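Filed under: Grantee Updates

Hi all, time for the spring update on the Proston repair café and shared kitchen! I'm writing this on a Saturday with the mixer going next door, so forgive me if it rambles a bit.

The short version is that we're open, we're busy, and we've spent 2,945 of the grant so far (mostly on the second sink and the plumber who had to come back for it). The Goossens oven went in during March. It runs hotter on the left side than the right, and our bread people have already worked out a system of turning trays halfway through, so I've stopped worrying about it.

We had 49 households signed up by the end of the quarter. I'd promised you 50, and I'm choosing to be very happy with that! The Thursday soup session is the one that fills up first, and I'd love to add another one if we can find somebody to lead it.

Cleaning up between groups was our sore spot over the winter. We now leave 15 minutes between bookings and ask every group to wipe down before they hand over the key, and the complaints have pretty much dried up. 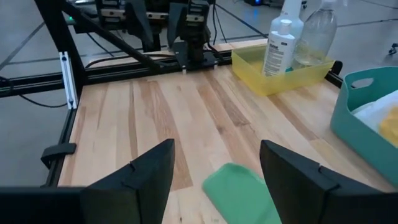

Repairs and the tool shelf

The repair side has been slower. We fixed 37 items, lamps and toasters for the most part, plus one accordion that took three visits. Skandach gave us a good price on a soldering station, but the order is stuck until April and I don't have a firm delivery date yet.

Next up is the booking page. Right now it's a shared spreadsheet and me answering texts at 10 p.m., so we're trying out Prulora for a couple of months. If it works I'll ask to move some of the leftover printing money over to cover it. I'll send the receipts separately once I've scanned the last few.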